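Tissue pull drill, Jarncombe robotics club, rev 2

Do this one after the block stacking. Takes a full club session, dont rush it.

**Need**
- the Berura arm, wrist camera plugged in
- one mini tissue pack, gold wrapper, on the marble-look top
- club laptop w/ Sorko open

**Steps**
1. Home the arm. Wait for the beep.
2. Pull up a bit of the first tissue by hand so there's something to grab. Twist it a little, stands better.
3. Speed to 200. The default is 400, way too fast, it drags the whole pack.
4. Jog down until the fingers are right at the tissue. Check the wrist view, not the side.
5. Close to 23 on the slider. Any tighter and the foil gets pinched too.
6. Lift straight up. No wrist rotation yet!!
7. Open, drop it off to the side, go again.

Log every try, misses too. File name = team + try number, no spaces.

**If it misses**
- fingers close on air: jog lower, small steps
- pack slides: slow down more, dont tape it (Giannakopoulos Cup rules say no tape)
- glare on the veined top messes up the tracking: turn the lamp, re-run teh calibration

Wrist view before closing: 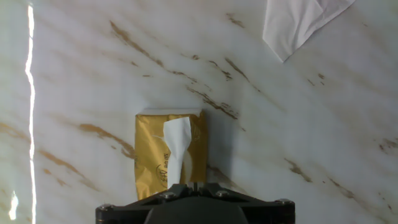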